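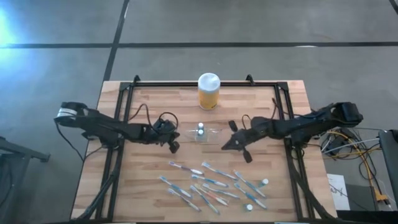 Workshop Builds > Robot Arms

Setting Up a Two-Arm Sorting Table in a Shared Workshop

By Yolanda Bravo

This is the setup we use at Flurholm for picking up small household items with a pair of arms on a table. The task is toothbrushes and small bottles. I wrote it up for members who want to copy the table. It assumes you already have two working arms with two-finger grippers and can jog them from a computer. If your arms don't move yet, start with Elango Shetty's page on wiring and motor IDs and come back.

What you need

A solid wood table. Ours is a butcher-block top.
Black aluminum framing, enough to go around the working surface.
Clamp brackets for the top corners.
Two arms, two grippers, and a wrist camera.
A clear plastic tray.
Toothbrushes and small capped bottles.
Masking tape and a marker.

Step 1. Build the frame

Lay the aluminum out on the table before you tighten anything. Measure both diagonals. If they don't match, push the long corner in until they do, then tighten the corners a little at a time, going around twice. Clamp the frame to the table. Don't screw it down yet. You will probably move it.

Step 2. Mount the arms

Put one arm on each short side, facing the other. Both grippers should be able to reach the middle of the table with some bend left in the elbow. An arm that has to go fully straight to reach its target will shake at the end of the move, and no amount of tuning fixes that.

We had the bases too far apart the first time. Each arm could reach the tray but had no room to turn the wrist once it got there. Moving the bases in took most of an afternoon - unclamp, shift, clamp, home, repeat.

Step 3. Run the cables

Take the base cables down the side of the frame and tie them where they can't reach the work area. At the gripper end, leave a loop. Turn the wrist all the way one way and all the way the other by hand, with the power off, and look at the loop each time. If it goes tight at either end, give it more.
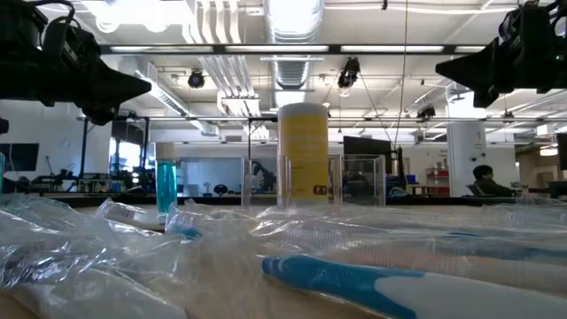 Do the same check with the arm raised, then with it folded back toward its base. Maham Khattak pulled a connector out of a motor by skipping the folded position, and we spent an evening looking for a software fault.

Step 4. Set the home positions

Home each arm with its gripper up and clear of the tallest thing you plan to put on the table. Save the position under a name you will recognize later. Ours are called left_high and right_high. Then set a keep-out strip down the center so that only one arm can enter at a time. You can loosen this once the moves are reliable.

Step 5. Start with the bottles

Bottles are easier than toothbrushes. They stand up, and the jaws can come in level from the side. Keep the first runs slow and use these settings as a starting point:

Approach speed: 5 percent
Closing force: 2 on our controller's scale
Pause before lifting: 4 seconds

The long pause gives you time to hit stop. Shorten it later.

Bring the gripper in with the jaws open wider than the bottle, close them, wait, and lift straight up. If the bottle tips during the approach, one finger is touching before the other. Correct the approach line and leave the force alone.
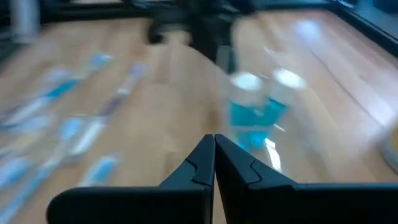
Photo: Flurholm shared workshop

When you review wrist camera footage, look at the slow part of the move. Fast travel smears everything and you can't judge where the fingertips are. If the slow part is smeared too, shorten the exposure and add light from the side. Light from straight above puts glare on clear plastic.

Step 6. Move on to the toothbrushes

Lay them out in loose rows with space between them. Grip across the handle, near the middle, with the jaws pointing down. Touch the fingertips to the bare table first and save that height, then raise it slightly so the jaws don't scrape the wood.

Packaged ones are harder. The plastic flexes and the package slides away as the fingers close. Žofie Trnka got better results gripping the package by its stiffest part, even when that meant lifting it off balance.

Step 7. Save everything

Copy the settings file after each session and write the table layout in the log. Our current file is 2807. If you bump the frame, redo steps 4 and 5 before running an older file.

Next page: teaching the handoff between arms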